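The pink table at Walla

I got to Walla at 10 in the morning on a Wednesday, which is a good time to go if you want a conversation and a terrible time to go if you want a parking spot. It's on Javier Street in Drumton, upstairs from a shoe repair place, and it's a playroom in the plainest sense of the word. Families pay by the hour and the kids play with pretend food. No ball pit, no slide, no screen. I'd been hearing about it from other parents for months and I wanted to know why my own kid, who won't look at a real vegetable, talks about the carrots there like they're old friends.

The owner asked me to leave her name out of it ("put the room in, the room is more interesting"), so she's just the owner here. She had a roll of tape around her wrist the whole time we talked and I never found out what it was for.

I started with the tablecloth, because it's the first thing you notice. Pink, with a white grid all over it, and very much like something from a grandmother's kitchen.

"It is from a kitchen! Mine," she said. "I had it on my own table and I got sick of it, and then I was setting up in here and the table looked so sad. The top is all scratched. So I threw the cloth over it and that was supposed to be for the first week."

How long ago was that?

"Five years. I've bought other ones. I had a blue one with lemons on it, and the kids wouldn't settle. You couldn't see the toys on it, everything got lost in the lemons. With the pink, an orange carrot looks like an orange carrot." She told me the squares get used, too. Kids drive things along the lines. They decide that a vegetable has to stay inside its row, and then there's a big argument about whether it did. She's never suggested any of this to them and she tries to keep out of the arguments.

The cloth does not lie flat, by the way. It rumples at the back where it meets the wall and she has given up on it. She tried clips, and the clips became food. She tried a strip of rubber matting underneath and that crept out the other side like a tongue. "Now I pull it straight at lunch and I pull it straight at closing, and in between it can do what it likes."

Then the plates, which I have to admit I covet. They're flower-shaped, with wavy edges trimmed in gold and little ribs fanning out from the middle, and you can see right through them to the grid below. There's an amber one and a green one. I asked if they came as part of a toy set, and she laughed.

"No, no. The toy set had flat gray plates, the sort of thing you'd feed a doll off if you didn't like the doll. I put these out one afternoon for actual crackers, and when the crackers were gone the plates stayed on the table. A kid put a carrot on one and that was that."

She thinks the color is doing a lot of the work. Small children like a thing to belong somewhere, and when there are two plates and two kinds of vegetable they'll start matching without being asked. Some go for green on green, some want the contrast. One regular will only serve gourds on the amber one and gets quite stern if you do it differently.

About those gourds. I'd assumed they were cucumbers until I picked one up, and they're bitter melons, all bumps and grooves. (I grew up in a house where the wildest vegetable was a parsnip, so forgive me.) I asked why she'd picked something a lot of kids around here wouldn't know.

"Because a lot of kids around here do know it," she said. "They come in and they go straight to it, they say my grandma makes that, and then they're the expert at the table. The other ones ask what it is, and they get told. I love that part. You don't get that from a plastic pizza."

She orders from a catalog called Bova, and she was funny about the ordering. The play food in there runs to more than 100 kinds, including a whole fish with its own tray, and in her first year she bought far too much of it. The shelf was packed, the floor was covered, and the kids would tip out a basket, look at it, and go find another basket to tip out. So she started putting things away. Every month a bit more went into the closet – the donuts, the eggs in their carton, the fish – and every month the playing got longer and quieter.

"I kept waiting for somebody to complain. A father did ask me where the fish went. The kids never did."

These days it's carrots, bitter melons and the two plates on the pink table, and that's the lot. There's a bigger selection on the low shelf across the room for anybody who wants it. The pink table is the one with the line, though, and on Saturdays she has to use an egg timer. It's set to 14 minutes. I asked why 14 and she said it was 15 and somebody's brother broke the timer.

We got on to cleaning, because I am a person who wants to know how other people clean things. The carrots are easy enough apart from the leafy tops, which she does with an old toothbrush. The melons are a nuisance. "All those bumps! I soak them, I go over them with a cloth, I go over them again. If you're setting up something like this at home, have a bowl of warm water on the go and do them the same night. Don't leave them until Sunday like I used to."

The wall behind the table she cleans less than she used to. I'd noticed the marks and I wasn't going to mention them, but she brought it up herself. It's a pale wall, it was painted when she moved in, and the table sits right up against it. She's been meaning to repaint every March and then March is busy. "I could move the table out, but then things fall down the back and you've got a three-year-old under there with them. I'll take the scuffs."

Before I left I asked what she'd tell parents who want to try it in their own kitchen. She said to use the dishes you've got, pretty ones if you can stand the risk, and to put out less than you think looks generous. Then leave it on the table overnight so it's there at breakfast. She also said to sit down with them for the first few minutes and get served something, and to eat it properly, with noises.

I was served a carrot on my way out. It needed salt.
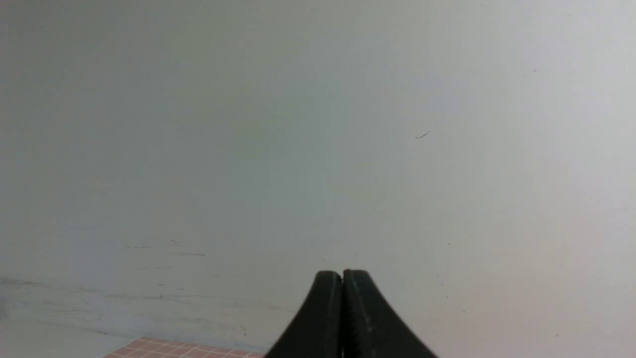
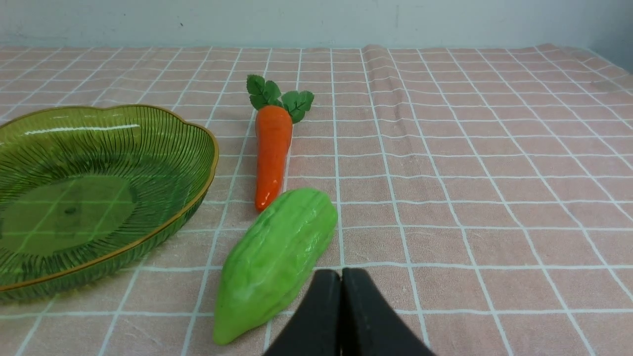 Carrot, bitter melon and the green plate on the famous cloth.

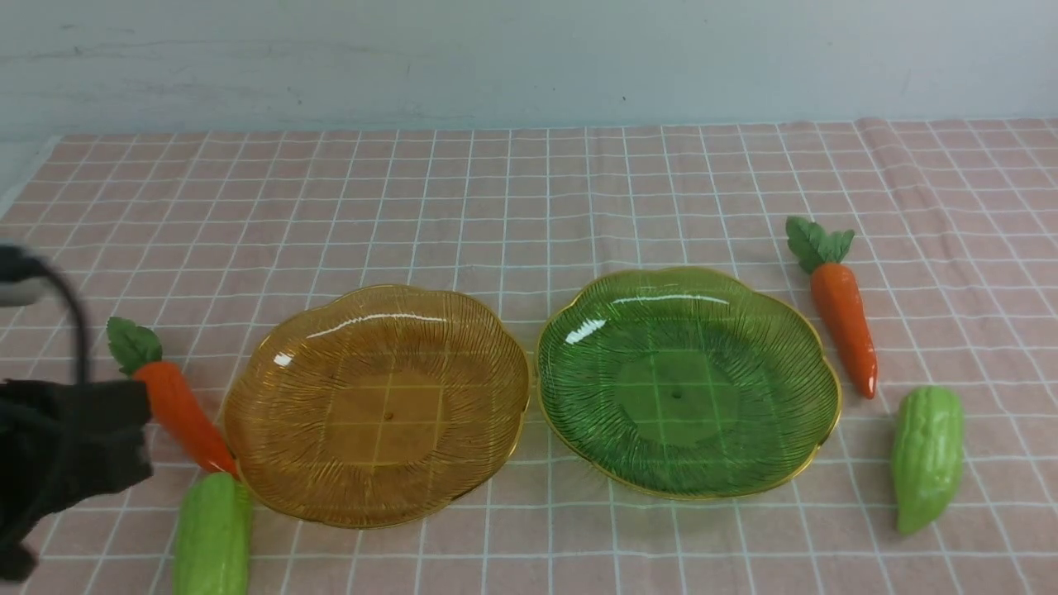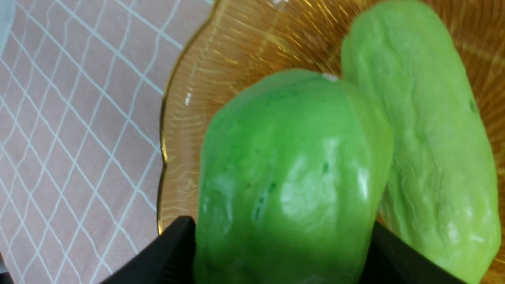 One reader wrote in after this went up to say that her two had tried it at home with a pair of glass fruit dishes and a checked dish towel, and that it went well until the dog got a carrot. She wanted to know if Bova sells the bitter melons singly or only in a set, and whether the toothbrush trick works on fabric leaves, or if it's better to just shake them out over the sink.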